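Home & Workshop > Reviews > Furniture

The Blomqvist bench, eight months in

August 20, 2017
By Arvid Viklund

Home Reviews Guides Letters Search

I bought the Blomqvist in December, the long one with the solid top, and I still get a small kick out of walking up to it. It replaced a pair of folding tables that wobbled every time I leaned on a ruler. This thing does not wobble. It weighs 265 pounds with the drawer unit fitted, and you feel every one of them getting it up a flight of stairs.

Let me start with the height, which is what sold me. The legs adjust to four positions and the second one up is perfect for me when I'm cutting cloth standing. I used to quit after an hour with a sore back. Now I forget to stop!

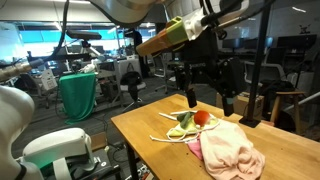

The finish is plain hardwax oil. Blomqvist sends a small tin with the bench and I'd tell anyone to put on an extra coat before doing any real work. I skipped it, set down a mug of tea, and had a ring by evening. It sanded out fine (fine paper, light hand, go with the grain) and since the second coat I've had no more trouble. Plellness makes a thicker oil that some people swear by, but I found it stayed sticky for days and I went back to the stock tin.

Assembly took me most of an afternoon. The bolts are good, the holes line up, and the booklet is clear until page six, where the left and right stretchers are swapped. Kiều Lò, who has the same bench in the shorter size, warned me about this and I still did it backwards. Mark them with tape when they come out of the carton.
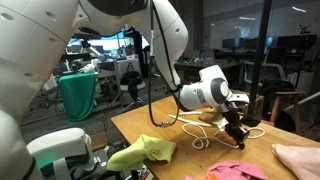

Then there's the drawer unit. I love it. The slides are full extension, so you can reach the bobbins that always end up in the back corner, and it shuts with a soft bump. The one thing I'd change is the handle, a thin metal lip that catches apron strings – mine went in the first week and I've screwed on a round knob instead.

I did look hard at the Stimodgate before buying. It's cheaper and has a nice shelf underneath, but the top is much thinner, and when I tried a hammer and a grommet punch on the one in the shop the whole surface rang. The Blomqvist just thuds. If you only sew or wrap parcels, the Stimodgate would probably make you very happy.
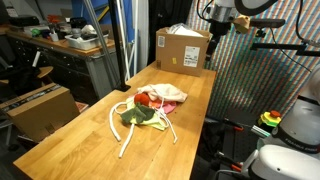
Price, then. I paid $1,444 with the drawers, and the bare bench was an even $1,000. That's a lot of money for a table and I put it off for two years. I'd buy it again tomorrow, drawers and all, and I'm already eyeing the side vise they've announced.

Filed under: benches, sewing room, long-term reviews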